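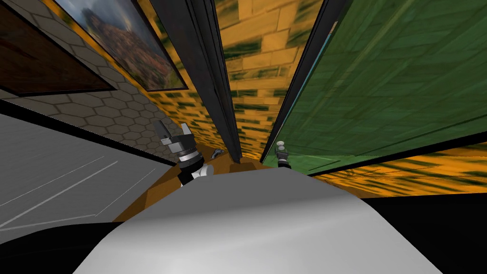 The counter is where things go while I haven't decided yet, Pavithra Nadar told me, and if you make me decide at the door I'll just throw the lot on the floor and decide nothing.

4. What the pile is for

July 2, 2023
By Pongsak Yimyam

Print this article | E-mail this article

I've put Pavithra's remark at the head of this section because it did more damage to my first draft than any reviewer did. I had gone into the Mirton homes with a tidy little model. Mail comes in, mail gets sorted, and whatever doesn't get sorted is a failure of the sorting. The pile on the kitchen counter was, in that model, the leftover part, the stuff the household hadn't handled. I even had a word for it in my coding sheet, "backlog," and I used that word all the way through February before I started to feel silly about it.

Let me go back over what I had in hand by then. There were 10 households in two towns, Mirton and Brament, and I went to each home for a long first visit and then kept in touch by phone and by note. Everybody was asked to keep a paper diary of what came through the door and where it was put down. I promised them it would take no time at all (it took a lot of time, and several of them have let me know it). Between the diaries and my own scribbling I ended up with some 900 pages, and I have read all of them more often than is good for a person.

The diaries are wonderful, though! They're full of things I'd never have thought to ask. One entry from a Brament home reads, in full, "Water bill. Put under fruit so I would see it." Another says, "School form, put on TOP of water bill, water bill can wait." You can watch a whole system of priorities going up and coming down in those lines, and it's made out of fruit and stacking order. My coding sheet had no place for fruit.

4.1 Height in the pile

So I started over with position. For every diary entry that mentioned where a paper was put, I noted what it was put on, under, behind, or next to, and I stopped asking whether it had been "dealt with." Under the old scheme, a letter that sat on the counter and then went into a drawer had one event in its life, the drawer. Under the new one it might have a long and busy life before it ever got that far. It goes down on the counter by the kettle. Somebody moves it closer to the bread. Somebody else, who doesn't want toast crumbs on it, stands it up against the wall, and once it's standing up everyone in the house treats it as urgent, whatever it says inside.
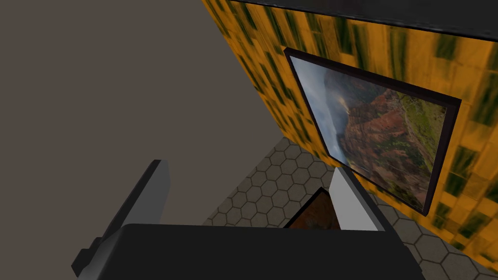
Standing a letter up turned out to be the strongest signal in the whole study, and I nearly missed it because only a few people wrote it down. They didn't think of it as a thing they did. When I asked in the follow-up calls, they'd say oh, sure, if it's leaning, it's for you. Leaning against what? Against anything. The toaster, the sugar, the wall. In Sakside, the older end of Brament, one family had such a firm habit of leaning that flat letters were treated as already read, and a perfectly good refund check lay there for weeks under that assumption. They told me this story laughing, and then a little less so when they remembered the amount.

I want to be careful about how much weight I put on this. These are people who said yes to having a stranger go through their counters with a notebook, so they probably like their counters, or at least don't mind talking about them. I had no homes where everything was paperless, and only a couple where a person lived alone. In a one-person home the leaning letter is a message to yourself, and I can't say from this material whether that works the same way. My hunch is that it works worse. A letter left for someone else gets a second pair of eyes, and your own handwriting on an envelope is very easy to walk past.

4.2 Whose stretch of counter

The second thing the diaries made me look at was territory. I had treated the counter as one place, and the households did not. They divided it up, mostly without ever having talked about it, and the dividing lines were things like a crack between two boards, the edge of the sink, or wherever the cord of the coffee maker happened to reach. Paper on the wrong side of the cord belonged to the wrong person. Parents with teenagers were especially sharp on this point. "If it's past the stove it's hers, and I don't touch it," one father wrote in his diary, and then a few days on, "Touched it. Mistake."

There's an older line of thinking in home studies that says shared surfaces are where a family's rules get loosest, and bedrooms and desks are where they tighten up. I came away with a different picture. People were quite relaxed about who used whose desk, and they'd hand over a bedroom to a visiting aunt without a second thought. Move an envelope from one end of the counter to the other, though, and you'd hear about it at dinner.

Material seems to matter some, and I wish I'd collected this properly from the start. People with wooden counters of the brown kind seen in Figure 3 talked about wiping and about rings from mugs, and they tended to push paper back toward the wall to keep the front free. People with pale stone or tile let it drift forward. I have only my own notes for this, the diaries don't mention it at all, so please take it as something to check and not as a finding. 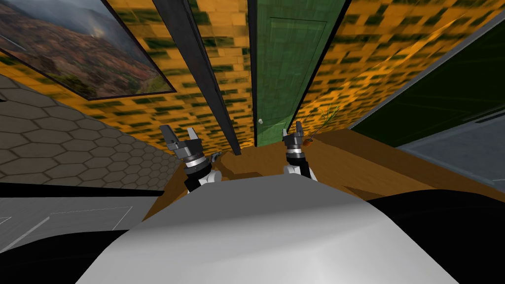
What I can say with more confidence is that the borders held up when the paper didn't. When a household cleared the counter for guests, the piles went into bags or onto beds, and when the guests had gone, the piles came back to their own stretches, in much the same order. Pavithra's household did this in front of me. She put everything into a shopping bag for a birthday lunch, and in the evening it all came out again, with the school papers by the window and the bills by the phone charger. I asked whether she was sorting. No, she said, I'm just putting it back.

I've thought about that answer a good deal. From where I sat, with my coding sheet on my knee, it was plainly sorting, and faster than I could have done it with labeled folders. She had no name for the groups. When I asked her to name them she came up with "the annoying ones," "the kids," and "those," and the last group was by far the biggest.

4.3 Giving people a tray

Two of the Mirton homes bought a letter tray during the study, without any push from me (I hope). I was thrilled, naturally, because it meant I could see a before and an after. The tray in the first home was called the Tak, after the name printed on its box, and the name stuck to the point where "is it in the Tak" shows up all over the diary. It also filled up almost at once with things no one in the house wanted to see again. Warranty cards went in, and seed catalogs, and a very long letter about parking. Live paper stayed out on the counter, leaning.

The second home used its tray better, to my surprise, and the diary gives a pretty good clue why. They'd set it on the counter itself, right on the border between two people's stretches, where either one could reach it. In the first home it lived on a shelf in the hall. A hall shelf is a fine spot for a tray if you're thinking about where mail enters a house. It's a poor one if you're thinking about where mail gets talked over, and almost all the talking in my material happened near food.

I would not build a rule on a pair of trays, and I'm not going to. But it did settle what to call the thing in my coding sheet. I crossed out "backlog" and wrote "open," as in open question, and went back to the first diary and began again from the water bill.

We use cookies to remember your reading preferences. By continuing to browse you accept our cookie notice.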